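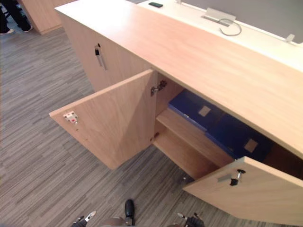
What does a robot need before it can learn an office chore?

A large number of examples of the chore being done, each one guided by a person from start to finish and then checked before it goes into the training set.

Bukex Begins Collecting Office Task Examples in Bustdale

BUSTDALE, 2/12/26. Bukex said today that it has started collecting examples for Fokavis, its learning system for two-armed robots. The first set covers storage work in ordinary offices: opening and closing cabinets, taking out binders and putting them back.

Operators guide the robot's two arms through each task while the system records the camera view and the movement of the arms and grippers. An example runs from the first movement toward the cabinet until the operator marks the task as finished. Bukex plans to record 2000 examples by the end of June. The first 1000 will be used for training as soon as they have been reviewed.

The work is led by Nerea Miranda, head of data collection at Bukex. Her team has 12 operators, who trade places during the day so that the set does not reflect one person's habits.

"Cabinet doors get in the way of the arms, and binders are heavy for their shape," Miranda said. "We want examples where the operator had to slow down and try a different grip. Those stay in the set, with a note."

Lozano, an office furniture dealer in Bustdale, is supplying cabinets and work space for the project. Furniture will be moved between recording periods, and the contents of the shelves will be changed as well.

"They asked for the same furniture we sell to everybody," said Fulgencio Lozano, the company's owner. "Nothing was altered for the robot."

Each example is reviewed by a second person, who checks that the recording is complete and that the written task name matches what was done. Brian Gachanja manages the review. Recordings with missing arm data are thrown out and the task is done again.

Bukex will test Fokavis on cabinets left out of the training set and plans to report those results separately. Drawers and desk trays are next on the collection schedule.

Press contact: Ignacio Iglesias, Bukex, Bustdale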